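Robot Systems in Practice
Session 7 handout: reviewing a simulation kit before you buy
Updated November 15, 2021

Bring this sheet to the lab. The marked report is due in the last week of term.

1. What we are reviewing

Rastico is a software kit for testing robot arms in simulated rooms. It is sold by Dewan as a yearly licence, with a teaching version for colleges. The kit has three parts: the room library, the arm controller and the logging tool. The department has a trial licence, and your job is to say whether it should become a paid one.

The rival product is Trumix. You used it in Session 5, so this handout does not go over it again. Keep your notes from that session, as you will need them for the comparison table.

2. The kitchen room

We use the kitchen for all the lab work. It has a counter, a wall shelf, and a set of loose items that the arm can be asked to move. The standard task is pick and place between the counter and the shelf. The bread roll is the usual test object for first runs. The wire basket is harder, as an open mesh gives the contact solver more to deal with.
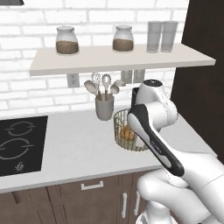
Kitchen room, with the arm at the counter and at the shelf.

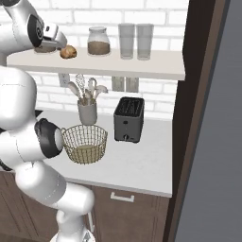
Each run starts from a saved layout. You can change the layout by hand or let the kit shuffle it from a seed number. Write the seed in your log. Without it a run cannot be repeated, and marks are lost for results that cannot be repeated.

3. Points to check

Setup. Note how long it takes from opening the installer to the first completed run. Include time spent looking for help pages.

Grasping. Do at least 200 runs with the default controller settings. Record success, drop, or no contact. A roll that slides after release still counts as placed if it stays on the target surface.

Reach. The shelf is the difficult part. Look for joint limits being hit when the arm goes up to it, and for links passing close to items left on the counter. The logging tool reports the smallest gap between the arm and every other object, but only if you switch this on in the run settings. It is off by default.

Camera views. Views can be fixed or moved between runs. Check that items remain visible when the arm is in front of them, and note any view in which the gripper hides the target. A second view is often needed.

Speed. A run is stopped after 90 seconds of simulated time. Give both simulated time and real time in your table. The lab machines are not all the same, so write down which one you used.

4. Known faults in the trial version

The log file is overwritten if two runs share a name.
Undo does not work in the layout editor after a shuffle.
Friction values reset when a room is reloaded. Check them each time.

Dewan told us in July that the friction fault would be fixed in the next release. We have not had that release yet.

5. Cost and support

The price list is on the course page. Compare the teaching licence with the full one, and look at what happens to saved rooms when a licence ends. Support is by email only. Vimmont, the reseller, offers paid training, but this is outside our budget and should be left out of your costs.

6. The report

Maximum 2 pages, plus the table. State your recommendation in the first paragraph. Work in pairs if you wish, but hand in separate reports. Attach the log files and the list of seeds.

Reading for next time: chapter 4 of the course reader, on grasp planning, and the section on contact models in the Rastico manual.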